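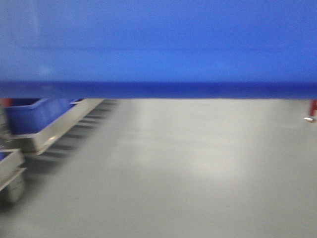 Page 2 of 5

Storage, Carts & Moving Stuff Around

Blue plastic totes sliding on a metal cart, and my floor looks like a skating rink

Asked by Rattana Phetsri
30/08/2018

I run the back room for a small shop that sells secondhand kitchen things, and in July we switched from cardboard to blue plastic totes. Everyone told me this would change my life. It has, in the sense that I now spend it chasing totes.

The setup: gray metal carts with a flat rectangular tray on top, blue crates sitting on the trays, smooth light gray floor. The carts are Debnath, bought used. The totes came from Storerard and I have 400 of them, so please don't tell me to buy different totes. The previous manager got a price on them and couldn't help himself.

Going in a straight line is fine. The second I turn, the crate keeps heading wherever we were going before and the cart goes where I asked. One went over the side last week with a full load of gravy boats. I had no idea a gravy boat could travel that far.

Things I have tried:
Going slower. Works, but I have other things to do before I retire.
A bath towel under the crate. Worked until the towel slid too.
Bungee cords. Worked, except now it takes longer to hook and unhook than it does to walk the crate over by hand.

What do people put on the tray so a plastic tote stays where you left it? Also, second question if I'm allowed two: the floor is shiny in patches and the carts want to drift when I park them. Is that the floor or the carts?

7 people found this question useful

2 answers shown on this page

Answer from Rattana Wannasri
Marked as helpful by the asker

Another Rattana with a cart problem, hello. We should start a club.

You want rubber matting, the thin ribbed kind sold by the roll for workbenches. Shelf liner with the open holes will do for a week and then it bunches up and sheds little crumbs all over everything. I know this from sweeping up the crumbs.

Cut it a hair smaller than the inside of the tray so the edges don't curl, wipe the metal down with rubbing alcohol first, and hold it with double-sided carpet tape at the corners and once across the middle. Let it sit overnight. If your carts were bought used there is probably a film of somebody else's furniture polish on them, and no tape on earth sticks to that.

Then look at the bottoms of the totes. Ours arrived with a slick feel to them, and a wash with dish soap made more difference than I expected. Not all 400. Do the ones you use and let the rest find out on their own.

Put the heavy stuff in the bottom tote and, if you stack, stop at two. A third one makes you feel very efficient right up to the doorway.

As for parking, set a glass of water down on the floor where the carts like to wander and see if the water sits level. Mine didn't. The whole back room runs gently downhill toward the loading door, so every cart we own was trying to leave. The fix was locking casters on one end of each cart. We got Cukska ones and they've been fine, though the brake pedal is stiff and will teach you not to wear sandals. Measure the stem before you order. I did not measure the stem before I ordered.

Shiny patches could just be light bouncing off a clean floor. If they feel slippery underfoot, that's old wax, and it needs stripping before you do anything else in there — somebody is going to go down holding a gravy boat.

Comment by Rattana Phetsri: Did the glass of water. It runs downhill. I've worked in this room for years and I feel personally betrayed. Mat is on order.

Comment by Rattana Wannasri: Welcome to the club.

Answer from Fudberg

why not just push the cart from the other end

Comment by Rattana Phetsri: Which other end?

Comment by Fudberg: the one your not pushing from now. pull it i mean. when you pull you go slower on the turns and you can see the box. also you can put a strip of wood screwed on the edge so it has a lip, i did this on 2 of mine, used scrap. no mats no tape

Comment by Rattana Wannasri: The lip is a decent idea if you don't mind lifting over it all day. I'd do the mat first.

Comment by Fudberg: its not that high

Next page: Labels that won't come off plastic bins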